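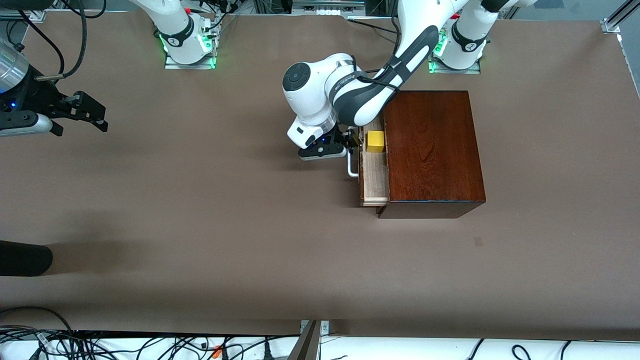 My team at the Clurkarwood robotics club has spent most of the spring on one task, the drawer. The left arm takes hold of the silver handle, pulls the drawer out of the little cabinet, and the right arm is supposed to reach in and lift out the yellow cube. It sounds easy. The pull is mine and the cube belongs to the other half of the team, so we argue a lot about where my part ends.

For a long time I closed the gripper too high on the handle and it slipped off. Now I come straight down over it and wait a moment before pulling. On 22nd April I did 19 runs in one evening and lost the handle on two of them. Varier, which is what we call our control program, logs every run, and we are at nearly 1000 now.

The right arm is behind. It tends to bump the side of the drawer on the way in, and then the whole cabinet turns a little and my starting position is wrong for the next run. We tried tape under the cabinet – it helped for one evening.

The Brannigan meet is in June. Rinberg has the same task and their arms move faster than ours, so I would like to slow nothing down between now and then. Next job is the handover timing, and after that I need to clean up my part of the code.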